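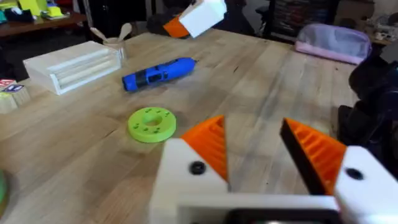 *The big wooden table, mid-sort: blue tool, green ring, slatted box, spoons in their cup.*

## Sillon shared workroom: where we are

Hi Chathurika! Good news first: the table is finally in daily use, and I love it. We've spent $2,055 of the $3,206 so far, mostly on shelving.

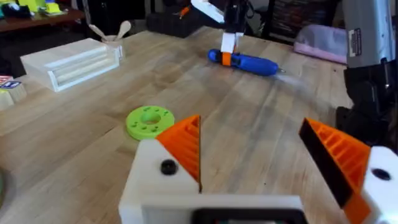
Small things still wander, so I'd like two more racks from Trinis before December (they're cheap, I promise). 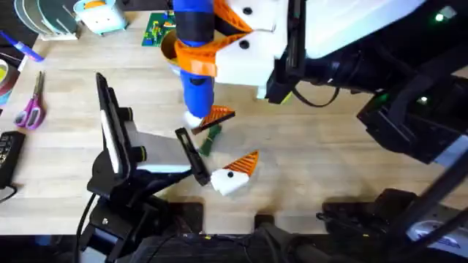
*By Mahlet Lencho | 25 June 2021*

Printed parts are next. They need three bins of their own, and I'm still sorting out labels with Plalo.

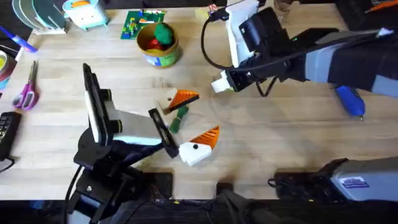

Could you okay the racks this week? I'll send the receipts over separately.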